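Section 2. Planning the Purchase of Your Two-Arm Work Cell

Read this section before you place an order with Kembridge or with your local dealer. Most delays that our customers report begin with an item which was not in the first budget.

2.1 Decide the task first

1. Write down the objects that the arms must handle. Soft objects, such as cloth, usually need more practice time than hard ones.
2. Choose the table. The Tilside table kit includes the top and the frame rails. The arm mounting brackets are ordered separately.
3. Measure the free floor. Leave 30 inches on every side of the table, because the elbow of an arm can pass over the table edge.

Note: The operator desk is not counted in this space. Please add it to your floor plan.

2.2 Prepare the budget

1. Ask for one quotation for both arms together. When the arms are bought in different months, the firmware may not be the same.
2. Add the cables, the power supplies and 2 spare sets of gripper fingers. Fingers are wearing parts and are not covered by the warranty.
3. Reserve $1,000 for small items: clamps, cable ties, bins, test objects and a second keyboard.
4. Keep 20 percent of the total for repair and shipping in the first year.

Caution: Do not take the money for the emergency stop from the reserve. It must be a separate line in the order.

2.3 Check the room before delivery

1. Confirm that the floor is flat and can carry the frame.
2. Find the wall outlets. Each arm needs its own power supply, and the computer should be on a different outlet.
3. Plan a path for the cables between the table and the desk. Buy a cable cover if people will walk there.

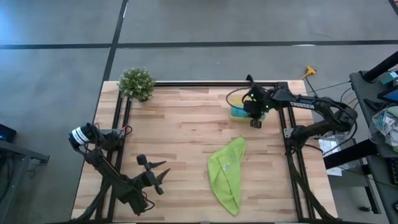

4. Decide who will sign for the boxes. The Boateng shipping case is heavy, and two persons are needed to lift it.
5. Keep the cases after unpacking. A return without the original case is charged to the customer.

Note: If you use the Brasumier planning sheet, enter the cable length with all bends included. A cable which is too short will pull on the wrist when the arm is fully extended.

When the sheet is complete, send it to your dealer together with the floor plan. Continue with Section 3, Unpacking.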